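Search this site Enter keyword Go

Drondcombe Desk Goods: Packing and Sorting Assistants (fixed term)
Applications close 5th January

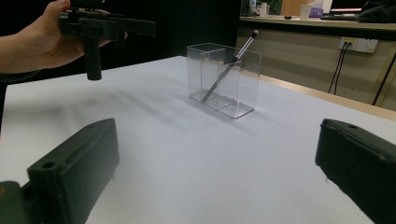
A former packer at the Curkau site, asked to read an early draft of this notice, replied that it said too little about small goods. Large items are easy, the reply went, and the time goes on finding out which compartment a thing belongs in and whether it will stay upright when the tray is lifted. The duties below have been rewritten with that remark in mind.

1. The work

Drondcombe requires 4 assistants for the inspection, filling and packing of desk and dressing-table organisers. The range consists mainly of clear acrylic holders with one, two or three compartments, supplied empty or with contents. Contents are pens, pencils, brushes and similar slim articles. The stock to be cleared under this contract stands at 3,000 units, of which 1,374 are stepped two-compartment holders.

The post is bench work. It does not include driving, sales or telephone duties.

2. Duties

Inspection. Each holder is taken from its sleeve and placed on a white bench surface. The assistant checks the outer faces, the rim, the base and the partition for scratches, chips, glue marks and trapped dust. Fine scratches on clear acrylic are hard to see from directly above. The holder is to be turned through a full circle and viewed at a low angle before it is passed.

Cleaning. Dust and finger marks are removed with the cloth supplied. Paper towel is not used on acrylic at any stage. Solvents, including glass cleaner containing ammonia, are not kept in the room and must not be brought in.

Filling. Where an order includes contents, long articles go in the taller compartment and short articles in the lower one. Brushes are placed with the head up. An article may lean within its compartment, but it must not bear on the partition with enough force to shift the holder when the tray is moved. Single articles are the most frequent cause of trouble in this respect and are wedged with a folded strip of tissue before boxing.

Packing. The filled holder is wrapped, boxed and labelled, and the batch sheet is initialled. Boxes are stacked no more than five high.

Recording. Rejected units are entered on the sheet under one of the listed fault codes. A unit with two faults is entered once, under the more serious.

3. Place and hours

The work is carried out in the Kennedy building at Drondcombe, ground floor, in the room next to the goods entrance. Benches are of fixed height. Stools are provided, and assistants may sit or stand. The room is heated but is cool in the first hour of the morning.

Hours are 8.30 to 4.30 on weekdays, with half an hour unpaid for lunch and two paid breaks of fifteen minutes. The contract begins in February and runs until the stock has been cleared. Part-time applications will be considered if mornings are offered. Evening and weekend work is not available.

4. Pay

Pay is £88 for each full day worked, paid weekly in arrears. Part days are paid in proportion. There is no piece rate and no bonus for speed. Holiday is accrued from the first day and is paid as it is taken. Travel costs are not refunded, but the site has a car park and a covered cycle rack.

Pay is subject to adjustment where the statutory minimum for the applicant's age would give a higher figure.

5. Requirements

Essential:
- steady handling of small, smooth articles over a full working day
- eyesight, corrected if necessary, good enough to find a hairline mark on clear plastic
- legible handwriting
- ability to lift a packed carton from floor to bench

Desirable:
- previous work in packing, picking, framing, glazing or shop display
- experience of completing batch sheets

No formal qualifications are asked for. Training takes up the first day and is paid at the full rate. Rings and bracelets are removed before handling stock. Thin cotton gloves are provided in three sizes, and applicants with a sensitivity to cotton should say so on the form.

6. Bench test

Shortlisted applicants will be asked to attend for a bench test lasting forty minutes. They will be given a mixed tray of holders and loose articles, a cloth, a set of fault codes and a blank sheet. Marks are given for faults correctly found and for the condition of the tray at the end. A sound unit wrongly rejected costs the same as a faulty unit wrongly passed. An unfinished tray is not a bar to appointment.

7. How to apply

Application forms may be collected from the goods entrance at the Kennedy building or requested by post from the Drondcombe office. A covering letter is not needed. The form asks for the names of two referees, one of whom should have seen the applicant at work. Forms received after the closing date will be held for the Trindero contract, which covers drawer trays and letter racks, unless the applicant asks for them to be destroyed.

All applicants will receive a written reply.

Related vacancies
Goods-in clerk, Curkau
Drawer tray assembler, Trindero contract
Label printing operator, part time
Van loader, early shift, Drondcombe
Returns desk assistant, Kennedy building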